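Progress report to the Lillico Fund
Community kitchen and school lunch project, Ivach valley
Period: spring and summer, up to the end of September 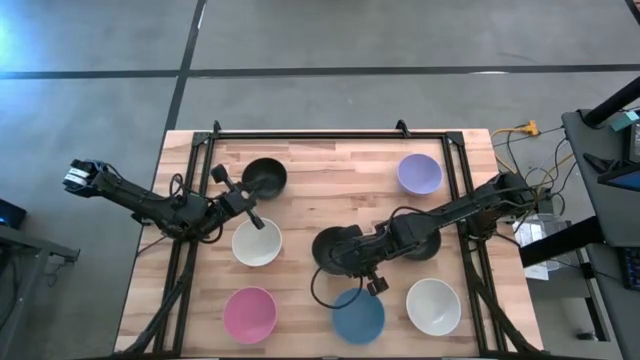

What did the project use the grant for in this period?
Most of the money went to the repair of the kitchen in Ivach and to the first months of cooked lunches in the two village schools. A smaller part was spent on training of the cooks and on transport of food to Aser.

1. General situation

I took over the coordination of the project in the spring, and this is the first report which I write myself. The previous report explained that we were late with the kitchen. We are now less late. The kitchen in Ivach opened in the second week of the school term, and lunches are served there every school day. In Aser the lunches also started, but they are cooked in Ivach and brought by car, because the kitchen building in Aser still has no permit for gas.

At the end of September, 104 children were registered for lunch in both schools together. In our plan we wrote a lower number. The difference comes mainly from the younger classes in Aser, where the parents first wanted to wait and then registered almost all at the same time. We are happy with this, but it has an effect on the food budget, which I explain in part 4.

2. Kitchen in Ivach

The old floor was removed and a new one was laid with a drain in the middle. The walls behind the stoves have tiles up to shoulder height. We replaced the water heater and one of the two sinks. The second sink was in the plan too, but the plumber found that it was still good, and we kept it.

The ventilation took more time than all other works. The first hood that was delivered was too wide for the wall between the window and the door. The supplier agreed to change it but asked us to pay the return transport. After some letters we shared this cost in half. The new hood was installed in the last days before the opening and it works well, although it is loud. The cooks asked if it can be made quieter. The electrician will look at the fixing of the motor during the autumn break.

The health inspector visited once before the opening and once after. In the first visit we received three remarks: a missing cover on a lamp, no separate place for the cleaning products, and no thermometer in the cold store. All three were corrected before the second visit, and the certificate is now on the wall near the entrance. A copy is attached to the financial part.

3. Lunches and menu

The menu is made for four weeks and then it repeats. It was prepared by Ifeoma Yusuf, who is our adviser for nutrition and comes to Ivach one day each month. Soup is offered every day. There is a main dish with beans, lentils or eggs on most days, meat once a week and fish once a week if we can get it. Fruit is given at the end of the meal. In September it was mostly plums and apples from the valley, and the price was good.

Some dishes did not go well. The children left much of the barley with cabbage, and the fish patties were returned in Aser almost complete. We think the patties suffer from the transport, as they stand in closed boxes for the whole road and become soft. Mrs. Yusuf changed them to a fish stew with potatoes, and this was eaten better. The barley remains in the menu, but now with carrots and in a smaller portion.

The soup which everybody likes is the red lentil soup. The cooks already received requests from parents for the recipe, and it was printed in the school newsletter.

For children with allergies we keep a list in the kitchen and another in each dining room. The dishes for these children are prepared first and covered separately. We had one mistake in the first week, when a portion with milk was given to a child who should not have it. The teacher noticed before the child started to eat. After this, we changed the procedure, and now the portions carry the name of the child and are given by the cook in person.

4. Money

The full table is attached. Here I comment only on the lines which are different from the plan.

Repair works: we spent a little less than planned, thanks to the sink and a lower price for the tiles.

Hood and transport of the hood: more than planned, for the reason given above.

Food: more than planned, and it will stay so until the end of the year if the number of children does not go down. The parents pay a small part of each lunch, and 18 families are free from this payment by decision of the schools. We do not want to raise the parents' part in the middle of the year. We ask the Fund to allow us to move 800 from the line "Repair works" to the line "Food". This does not change the total of the grant.

Car and fuel: as planned, but the car is old, and one repair was paid by the town. I mention it here so that the Fund knows that this cost exists, even if it does not appear in our table.

5. Staff and training

We have three cooks in Ivach and two helpers in Aser who receive the food and serve it. One of the cooks left in the summer for family reasons, and it was difficult to find another person who could start before the school term. The new cook worked before in a hotel and learned our way of working quickly.

The training was given by the Abubakar cooking school. It had 38 hours, divided between hygiene, planning of quantities and cooking for large groups. The part about quantities was the most useful in my opinion. Before the training we cooked too much on Mondays and too little at the end of the week, and the cooks now write down every day how much is left. We planned to hold the last part of the training in Aser, but it was moved to Ivach because of the gas.

The two helpers could attend only the hygiene part. They asked to have the rest too, and the school has offered a shorter course in the winter. I would like to accept it if the budget allows.

6. Aser

The permit for gas is the main problem of the project. The documents were sent in the spring. In the summer we were asked for a new drawing of the building, as the old one does not show the storeroom. The drawing was made and delivered. Since then the office answers that the file is being examined. I call them every two weeks.

There is another possibility, which is to use electric stoves in Aser. The electrician says that the present connection is too weak, and a stronger one must be ordered from the supplier. I have asked for a price. When I receive it I will send it to the Fund together with my opinion, and I will not order anything before we have spoken.

Until then we continue with the car. The road takes around half an hour. In winter it can be closed by snow for a day or more, and for these days we will keep bread, cheese, dried fruit and canned soup in the Aser school, where the soup can be heated on the small electric plate in the teachers' room.

7. Opinion of parents and schools

A meeting with parents was held in each village. In Ivach few people came, and the questions were mainly about the price. In Aser the room was full. The parents there asked when their kitchen will open, and I could not give a date. They also asked that the children have more time for eating. The school has since made the lunch break ten minutes longer.

The teachers in Ivach say that the older pupils go less often to the shop during the break. We have not measured this.

8. Next period

In the next months we plan to finish the following:
Fixing of the hood motor in Ivach
Decision about gas or electricity in Aser
Storage of the winter food in the Aser school
Winter menu, with more root vegetables and fewer salads
Short course for the two helpers, if it is approved

I kindly ask for an answer about the change between the budget lines before the next payment is prepared. The invoices for the food are kept in the Ivach office and can be sent as copies if the Fund wishes to see them.

Attachments: financial table, copy of the health certificate, four-week menu, letter to the permit office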